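Lescombe firm pays people to move bottles, 1,559 times so far

LESCOMBE, Sun 29 July. The latest job at Cistix needs no degree, no code and no heavy lifting. It needs a table, some drinking bottles and a person willing to rearrange them until supper.

The company is gathering examples for Valix, a learning system meant to teach robots how to handle things found in ordinary kitchens. Each example is a short recording of a tabletop task, taken from head height. Staff have turned in 1,559 so far, of which 1,384 were judged fit to learn from. The rest are mostly people scratching their noses.
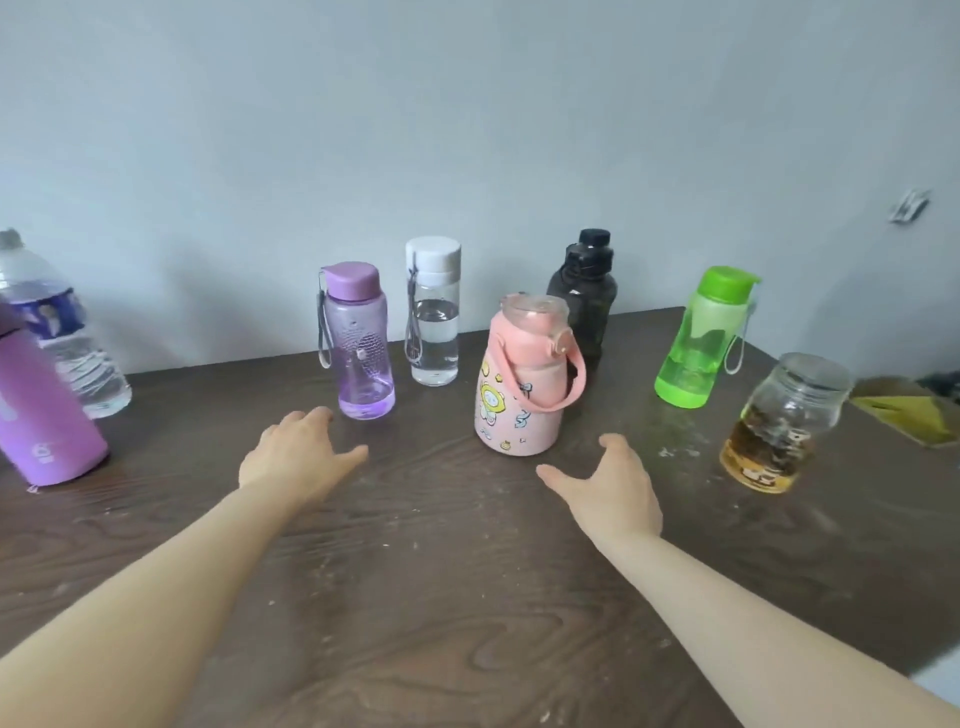

"We tried a matching set of bottles first," said Žofie Lukáč, who runs the recording sessions. "The system got very good at that set. Then someone brought in a thermos and it was helpless."

Handles, straps and odd lids are now welcome, and workers are asked to bring their own. Rafail Zacharopoulos, two weeks into the job, has 495 recordings to his name and says he can no longer pour a drink at home without wondering if he did it clearly enough.

Cistix plans to move on to plates in January. Plates, Lukáč said, will be bought secondhand.

Contact the newsroom | © Lescombe Makris | Back to top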